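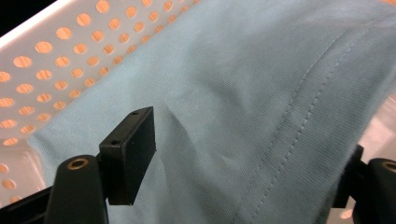 5 Handgreifer einrichten und erste Aufnahme

Dieser Abschnitt setzt voraus, dass beide Greifer nach Kapitel 4 zusammengebaut sind und die Software auf dem Rechner läuft. Die Werte gelten für den Nachbau aus der Werkstatt Hulby, Stand 2020-09-24.

5.1 Finger montieren

1. Gewindeeinsätze aus Messing mit dem Lötkolben in die Finger einsetzen. Der Einsatz muss bündig sitzen. Überstehende Einsätze verhaken sich später in Nähten und Säumen.
2. Teile abkühlen lassen, dann erst verschrauben.
3. Finger von Hand öffnen und schließen. Sie müssen über den ganzen Weg ohne Ruckeln laufen. Klemmt es, die Schrauben am Führungsblock eine Vierteldrehung lösen.
4. Schritte 1 bis 3 am zweiten Greifer wiederholen.

Vorsicht: Die Einsätze bleiben nach dem Einschmelzen noch eine Weile heiß. Nicht mit bloßen Fingern nachdrücken.

5.2 Kabel anschließen

1. Stecker am Greifer einstecken und die Zugentlastung festziehen.
2. Kabel des rechten Greifers am Unterarm entlang nach hinten führen. Wer kurze Ärmel trägt, nimmt zwei Klettbänder.
3. Kabel des linken Greifers seitlich vom Tisch weg in einem weiten Bogen verlegen.
4. Beide Arme einmal ganz ausstrecken. Kein Kabel darf dabei spannen.

Hinweis: Die Firmware Nenen sucht beim Start nach beiden Greifern. Wird nur einer erkannt, zuerst den Stecker prüfen und dann neu starten. Die Wartezeit steht ab Werk auf 2000 ms. Am alten Rechner in Purkby hat das nicht gereicht, dort sind 3000 ms eingetragen.

5.3 Arbeitsplatz vorbereiten

1. Tisch so stellen, dass man im Sitzen die hintere Kante erreicht.
2. Kanten des Arbeitsbereichs mit grauem Klebeband markieren.
3. Korb auf die linke Tischhälfte stellen, die lange Seite vom Körper weg.
4. Ein einzelnes Stück Stoff in den Korb legen. Für die ersten Durchgänge einfarbigen Stoff nehmen und nicht glatt zusammenlegen.
5. Vor der Aufnahme prüfen, ob beide Greifer in der Vorschau der Kopfkamera zu sehen sind, auch wenn die rechte Hand über dem Korb steht und die linke an der vorderen Tischkante bleibt.

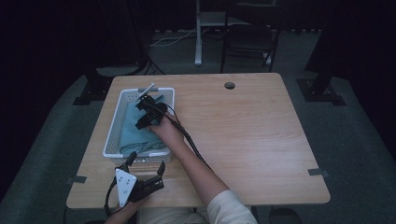 6. Verschwindet ein Greifer aus der Vorschau, den Stuhl etwas zurücksetzen und die Kamera neu ausrichten.

5.4 Probeaufnahme

1. Beide Greifer öffnen und ruhig halten, bis der Signalton kommt.
2. Den Stoff an einer Falte fassen, langsam anheben und wieder ablegen.
3. Aufnahme beenden und in der Wiedergabe nachsehen, ob beide Spuren gleichzeitig beginnen.
4. Bei Versatz die Aufnahme löschen und die Uhren in Nenen neu abgleichen.

Hinweis: Gelochte Kunststoffkörbe sind im Inneren oft ungleichmäßig ausgeleuchtet. Feste Belichtung einstellen, die Automatik regelt sonst mitten im Griff nach.

Vorsicht: Finger nicht gegen die Korbwand drücken. Die Führung verbiegt sich leicht, und danach stimmt die gemessene Öffnungsweite nicht mehr.

Die Druckdateien für Finger und Seitenplatte liegen im Ordner Lumbantobing. Änderungen an den Teilen bitte an Juwita Hutapea melden. Die überarbeitete Zugentlastung kommt im Dezember dazu, bis dahin gilt die Fassung aus Kapitel 4.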